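Gollow (film song)

"Gollow" is a song from the comedy film The Ferry at Toten, sung by Beverley Tomoana and released by the label Tenura ahead of the film itself. It runs for 3 minutes and 15 seconds on the soundtrack album and a good deal longer on screen, where it carries the whole of the harvest fair sequence. The song is loved for its stamping chorus, its rapid call-and-response verses, and a final key change that still gets theater audiences clapping along, often a beat too early!

The title is the name of the small river town where the story is set. The word comes back 15 times over the course of the song, usually shouted by the chorus at the end of a line, and it has become the name most people use for the film as well.

Background

The producers had planned the fair as a scene without singing. In the first draft of the script, the ferryman's daughter, Fleury, arrives in town, looks for her brother among the stalls, and leaves again before dark. The director felt that the town needed to be heard before the audience could care what happened to it, and asked for a short piece of music that the extras could sing while they worked. What came back was a full number with two verses, a bridge, and a part for the whole crowd.

The melody grew out of a counting tune used in the film's opening, when sacks of grain are being loaded onto the ferry. Listeners who know the song well can pick it out there, played slowly on a single accordion. It returns in the second act as a lullaby and again under the end credits, so the fair sequence works as a kind of meeting place for everything else in the score.

Tomoana was known at the time mostly as a stage singer with a big, rough-edged alto voice. She had been hired to record a guide vocal, meaning a temporary track for the actors to practice with, and a younger singer was to replace her later. The guide was so full of life that the replacement session was called off. Her laugh at the start of the second verse, left over from a missed entry, was kept in the finished mix and is now copied faithfully by just about everyone who covers the song.

Music and lyrics

"Gollow" begins with hand drums and clapping in a quick dance rhythm, at 142 beats per minute. The accordion comes in after the first line, followed by fiddles, a tuba, and finally the chorus. The tuba deserves special mention. It plays a bouncing, slightly off-center bass line that gives the whole song its swing, and in the bridge it takes over the melody for a few glorious bars while the singers do nothing but stamp.

The verses are built as questions and answers. Tomoana asks for news of the brother, and different groups in the crowd reply with stories that get less and less believable: he has married a baker, he has gone to sea, he has been seen riding a cow backward over the bridge. Each group has its own short musical phrase. By the second verse these phrases start to overlap, and near the end they are all sung at once, a delightful tangle that somehow stays clear enough to follow. 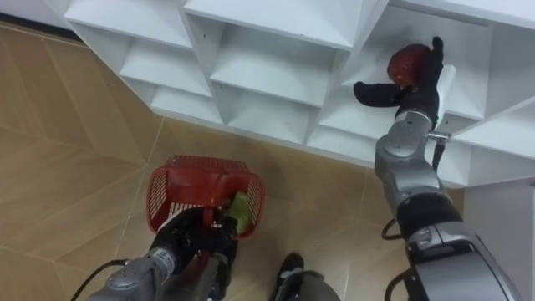
The key change comes just after this, following a single bar of silence. On the album the silence is complete. In the film it is filled by the ferry bell, sounding from the far bank, and the camera turns toward the river for the first time in the sequence.

The words are plain and easy to sing, with few rhymes and plenty of repeated lines. One phrase, "pay the ferry twice," puzzled early listeners. It refers to a custom described later in the story, in which a traveler who expects to come home pays for the return trip before leaving. Once that scene has been seen, the cheerful chorus takes on a much sadder color, and repeat viewers often name this as their favorite thing about the song.

Recording

The chorus was recorded in a school gymnasium to get the ring of a large, hard room. The singers stood in a wide circle and were asked to move as they sang, so that voices drift from one side to the other on the stereo version. Boots were provided for the stamping, but the sound turned heavy and dull, and most of the singers ended up in ordinary street shoes.

Tomoana's part was taken from 2 performances joined together in the bridge. The change can be heard on good headphones as a slight shift in the room sound, right before the tuba solo.

Film sequence

In the film, the song begins at the town gate and follows Fleury through the market to the landing stage. Much of it plays in long, flowing shots, with stallholders stepping in to sing a line and then going straight back to weighing apples or folding cloth. The dancing is loose and crowded, and it looks wonderfully like something a real town might do. Trained dancers were placed among the extras to keep the stamping together, and the steps were kept simple enough for everyone to learn.

The number ends abruptly. Fleury reaches the water, the crowd closes behind her, and the last chord is cut short by the ferry bumping against the dock.

Release and reception

Tenura issued the song as a single in July, with the lullaby version on the reverse side. It did modestly at first and picked up strongly when the film opened, as audiences came out humming the chorus. Reviewers singled out the overlapping voices and Tomoana's warmth, and several called the fair the high point of the picture. A few found the album version too short without the extra dance passages, and these were restored on a later expanded edition of the soundtrack.

Other versions

A brass band arrangement, which gives the vocal line to the cornets, has become popular at summer parades. There is also a slower version for solo voice and accordion, recorded by Tomoana for her own concerts, in which she sings all of the townspeople's answers herself and changes her voice for each one. School choirs usually perform the song in a lower key and leave out the bridge, though braver ones keep it and hand the tuba part to the basses.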